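Cell Notes: the March stoppage on the bin-picking arm

Most of you will have heard by now that the bin-picking cell at Zudport was down for part of March. Several people have asked what happened, and a few versions going around are wrong, so this item sets out what we know and what has changed on the floor. Nobody was hurt and the arm was not damaged.

The fault showed up during an unattended run, shortly after 2 a.m. The job was a plain one: pick an object out of the bin, lift it clear, drop it back, and repeat. The arm went down for an object close to the side wall, closed the gripper, and began to lift. The gripper had caught the edge of the wall along with the object. The arm should have stopped as soon as it felt the extra load. It kept pulling for 7 seconds, dragged the bin sideways across the table, and stopped only when it reached the limit of its programmed space.

The force limit was the first thing we looked at. It is supposed to be set at 27 newtons for this job. When Chutima Ratanaporn pulled the settings off the controller the next morning, the limit read 80. That value belongs to the Skirnero job, where the arm presses parts into a fixture and needs the higher number. The Skirnero settings had been loaded two days earlier for a short test and had not been fully cleared afterward. The job name on the screen changed back to the picking task, but the force limit did not.

So there were two failures. The first was in the software, which let one job's safety setting carry over into another without any message. The second was ours. The start-up sheet asked the operator to confirm the job name and said nothing about the force limit. Anyone following the sheet correctly would have missed it, and the operator that evening did follow it correctly.

There was also a delay in finding out. The stop sent an alert to the Ambaye mailbox, which is read during the day. The arm sat in a stopped state until the morning shift came in. It was holding position with power on for that whole time. We don't want that to happen again, and alerts from this cell now go to the on-call phone as well.

Jekham, who supply the job manager, have confirmed the carryover and sent a patch. It was installed on our test controller first and ran there for 9 days. We switched jobs back and forth many times over that period and the limit changed with the job each time. The patch is now on the cell itself.

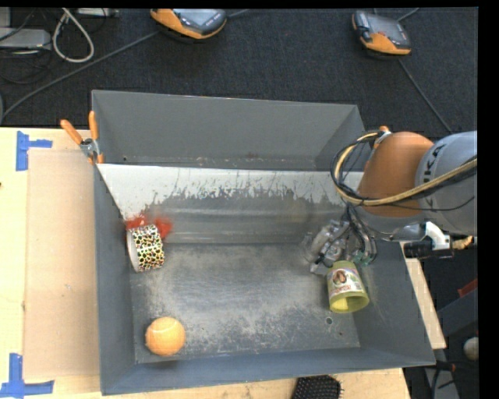 Picks near the walls are still the part of this job that needs the most care, and they are where we have put most of the new rules. The planner now takes a slower approach to anything close to a side, and it will skip an object if it can't find a grip that keeps the fingers clear of the metal. Objects end up at the sides often enough that this matters. The roll of leopard-pattern tape close to the left wall is a typical case, and so is the tennis ball in the front corner. A skipped object is logged and left for a person to move. Expect the pick rate to drop a little, and please don't raise the approach speed to make up for it.

The start-up sheet has been rewritten. You now read the force limit off the controller and write it down next to the job name, before every run and after every job change. If the number does not match the one printed on the sheet, do not start. Call Chutima or whoever is on call. Old copies of the sheet should go in the recycling, including the laminated one.

If you have to free a snagged gripper, stop the arm with the emergency stop before you reach into the bin. Don't rely on the pause button, which leaves the motors powered. Gripper pressure can remain after a stop, so keep your fingers out from between the jaws until you have released it by hand.

Unattended night runs are still suspended. We will look at the logs at the end of the month and decide then. In the meantime, report any unexpected movement of the bin, even a small one, on the usual fault form.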